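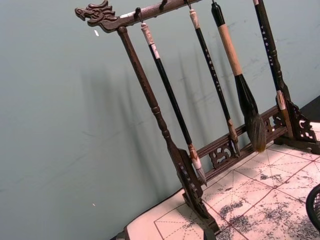 Inkstone_Drift
Re: Acrylic binder inks vs. hide glue inks, dilution and drying
Posted Tue 21 May

I want to settle the dilution question for bottled ink, because the advice in the pinned thread contradicts itself. My test ink is the Vumton bottled black, hide glue binder, cut with distilled water at three strengths. Undiluted it drags on unsized paper and leaves a shiny edge. At one part water to two parts ink the edge is gone and the black is still dense. At one to one it turns gray in the side strokes. Brushes were rinsed until clear and hung head down. My rack is the dark carved type with a dragon head on the end of the crossbar, and it sits on a sheet of practice paper. Room humidity was not controlled.

pallet_knife_9
Which paper? "Unsized" covers a lot. I buy the Rerex machine-made in packs of 1000 and the absorbency changes from pack to pack. One to two on a thirsty sheet bleeds badly for me.

Inkstone_Drift
Rerex as well, bought in September. Same pack for every sheet in the test. I agree the ratio won't carry over to another pack without a check. One dot from a loaded brush, wait a minute, measure the halo. If the halo is wider than the dot, use less water.

graywash
I disagree with the premise. Diluting bottled ink thins the glue along with the carbon. Past a certain point the sheet won't survive mounting. I had a scroll smear at the wet backing stage with ink cut one to one. Grind a stick if you want a thinner ink that stays put.

Inkstone_Drift
Stick ink drops in glue strength too when you add water. The ratio of glue to carbon stays the same in both cases. What changes is how much of each reaches the fiber. Was your smear on a fresh sheet?

graywash
Four days old.

pallet_knife_9
Then that is your answer. Durkstead Mounting won't take anything under two weeks, bottled or stick.

graywash
Their two weeks is a shop rule. I have mounted stick ink at three days with no movement. Same paste, same paper.

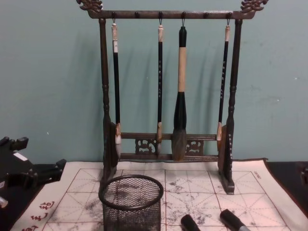

Inkstone_Drift
I will run the mounting test then. Plan: one pack of paper, bottled ink at full strength, one to two and one to one, plus a ground stick matched by eye to the one to two. Sheets aged three days and two weeks. Mist, brush on backing paste, check for movement. I have no good way to match carbon content, so the stick comparison will be weak.

kettlefog
Late question on the brush side. Does anyone get glue buildup at the ferrule with bottled ink? My Kikuchi goat hair has gone stiff at the base. Item 353 in their catalog.

pallet_knife_9
Soak the hair only, lukewarm water, ten minutes, then press from the base to the tip. Keep the handle out of it. Repeat until the water stays clear.

graywash
Lukewarm only works on hide glue. If that was an acrylic ink, the base is finished.

kettlefog
It was hide glue. Soaking now.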